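Courses > Decorative Arts > Surface Pattern > Week 11

Print | E-mail this page

Wemside College, 2024-07-18, by the course tutor

Pattern and Scale on Walls

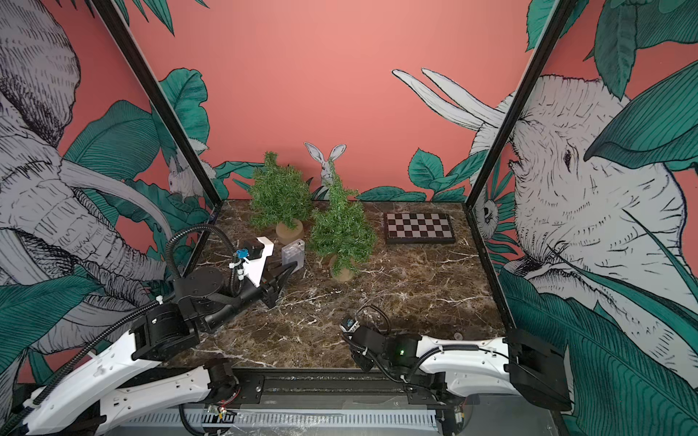

Scale first. Big motif, small room – can work, but plan where the joins fall. Talpur papers mostly small repeats, read as texture from a distance. Murals dont repeat, so one animal can take most of a wall, like the gray elephant on the left with leaves all round it. Line hatching keeps the leaves light. Compare the flat pink behind – somewhere for the eye to rest.

Repeats: straight, half drop, brick. Know all three. Measure the drop before ordering, add waste.

Hultari blocks – see April handout. Bring tracing paper next week, and your Usness sketches if you havent handed them in.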